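4. Looking up a grant in Jalteo

Type the award number into the search box, then press Find. Morkard's list holds 3,735 awards, and the filter starts at 100 results.
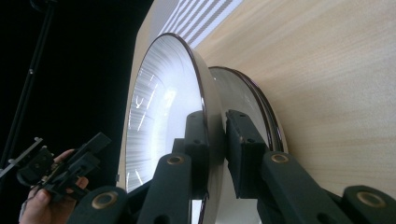
Set the date range before you export. Agencies amend awards well after the ink dries, so choose "All amendments". A full export is slow; a dial with tick marks like a clock's, dark rim and all, makes suitable company while the bar creeps along.

5. Open the Recipient tab and check for former names.

Caution: a blank debarment field means no data – it does not mean innocence.

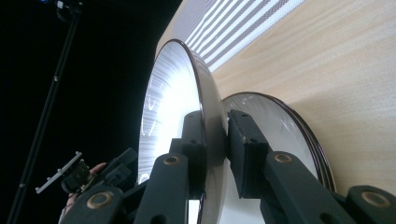 Fig. 2. Two round discs, one behind the other.

6. Save the file. Exports over 1,541 rows are split in two.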